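Back pay, finally

23 May 2021

My back pay from Mellero came through on Friday. It was 400 dollars before tax, for the 20 minutes we spent setting up before each shift.

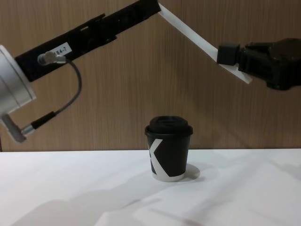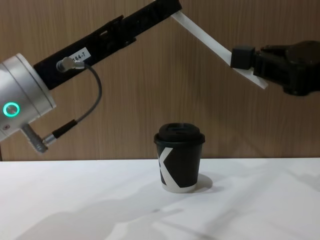 I filed the wage claim in March with Dariusz Duda, who worked the same hours. The form is 14 pages and wants every shift listed by date. I had my old schedules saved, so I used those. Dariusz had to ask payroll for his, and he's still waiting on his check. If you left before March, you can still file.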